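Bottle deposit drop-off moves to Bakside lot in February

Steltley's container drop-off is moving. Starting in February the bags go to the Bakside lot, behind the old Erkus tire shop, and not to the Antoniuk Street garage where they've gone for years. Garage lease is up. The town didn't renew.

Hours change too. The new site opens at 3 p.m. and shuts at dusk, later in summer if staffing allows. No overnight dumping, and the gate will be locked.

Flor Escobar, who runs the drop-off for the town, said the garage had gotten too small. It took in 708 bags last month, a record, and on the worst afternoon the line of cars went back past the laundromat and blocked the bus stop.

"We were stacking bags in the restroom," Escobar said. "You can't run it like that."

The Bakside lot has room for 33 cars and a turnaround loop for trucks. Two sheds are going up on the north side, one for glass, one for plastic and cans. Crews poured the slab for the first one already, second is waiting on the weather.
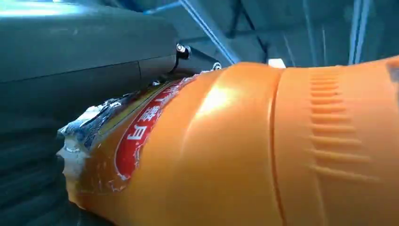 An orange plastic bottle with a red label. Plastics will have their own shed at the new site.

What's accepted stays mostly the same. Drink bottles, cans, glass jars without lids. Imported bottles with no deposit mark are fine to bring in, they just don't earn a refund. Same for cooking oil and detergent bottles if theyre rinsed. Motor oil containers still no. Paint cans no.

One change regulars will notice: bags have to be clear. Black bags were allowed at the garage but sorters kept finding kitchen trash and, twice, car batteries. Escobar said the town bought 400 clear bags to hand out at the gate the first week. After that bring your own.

Refunds will be paid by card or check. Cash ends with the move. Several residents complained about that at the January meeting, mostly older folks who turn in a bag or two at a time and don't want to wait for a check in the mail. The town says it's looking at store vouchers but there is no date for it.

Bus riders should get off at the Mill Road stop and walk down, the sidewalk is finished on the east side only. Parking on the shoulder will be ticketd.

The Antoniuk Street garage takes its last bags at noon on the final day of January. Anything left outside after that gets hauled to the landfill.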